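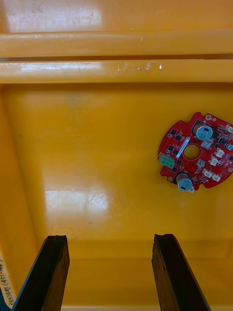
# Bramel Bin Kit – notes and data from our trial

Tags: Automation / Pick and Place / Hands-on

14 shares · 3 comments

The Bramel Bin Kit is sold as a ready package for small electronics shops: two-finger gripper, wrist camera, mounting plate and the Kairys software. We tried it on one job only, picking round circuit boards out of yellow plastic bins, and this file describes the data which came from it. Please do not read it as a test of everything the kit can do.

## What is in the package

- 2000 pick attempts, each with wrist camera images and arm positions
- 671 of them with grasp points marked by hand
- a settings file for the Kairys planner
- a short script to play back one attempt

The marking was done by Delia Quezada. Benedikt Meinecke wrote the script and answers questions about it.

## The parts

The boards are red, with a hole in the middle and notches in the outline. They carry two big capacitors, a green terminal block and many white connectors. The fingers must not press on the capacitors. We asked the planner to take the board by its outer edge, and this works well when the board has free space on all sides.

Close to a wall it is more difficult. The fingers need to go down between board and plastic, and the kit has no tool to push the part away first. Ulletti, the shop where we bought it, told us that a push move is planned for the next version. We have not seen it.

## Results

Of the 2000 attempts, 1036 were clean on the first try. 102 were stopped by the force limit. The rest needed a second try or ended without a board in the fingers, and the column `outcome` tells which one. We left the failed ones in the set on purpose.

## Light

The yellow bins are glossy and give strong reflections. With the default exposure, Kairys sometimes took a bright patch on the floor for the edge of a part. We turned exposure down by two steps in January and the false edges became rare. Scratches in the plastic are still a small problem – they are thin and white, and a little similar to the label strip on the board. Attempts made before the change have `exposure: default`.

## Opinion on the kit

Mounting took one afternoon. The manual is clear, except the chapter about calibration, where two drawings are exchanged. The price is fair for what you get, but the spare fingers are expensive. We also looked at the Joltel gripper, which opens wider, but its camera is sold separately.

## Known gaps

- one type of board only
- no bins with lids
- handwritten bin labels can be in view; they are not transcribed

Corrections are welcome, please send them to Benedikt with the attempt number.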